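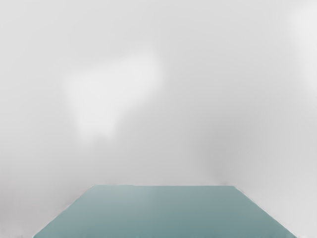
Stallholders and helpers wanted, Quartey Lantern Festival

We need people for September!! Festival is back on the Pliltlow oval, 377 families came last year and we're hoping for 700 this time. Looking for food stalls, dancers, face painters, someone with a ute.
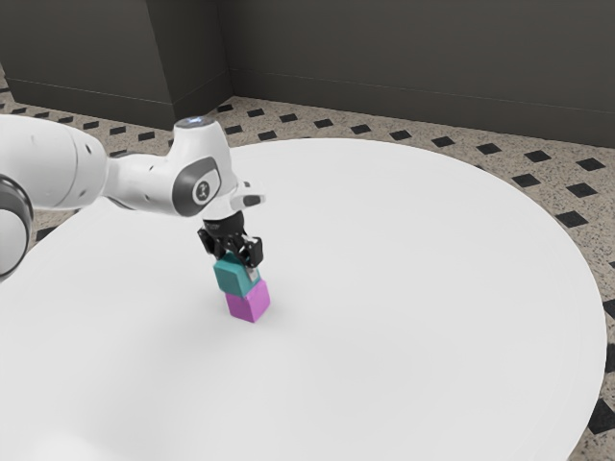
Stalls $20 a site, bring your own marquee. Helpers get dinner and a Festus drink voucher. Set up from 6 am, earlier if you're doing a sausage sizzle. No glass please. Kids welcome to help with lantern making at Wuvska Hall the arvo before, bring scissors, we never have enuogh.

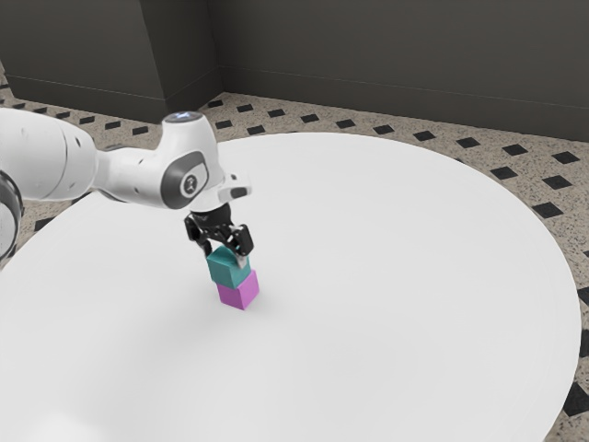

How to put your name down

Form at the Wuvska Hall front desk, or reply to this page with your moblie number. Dancers, tell us how long your set goes.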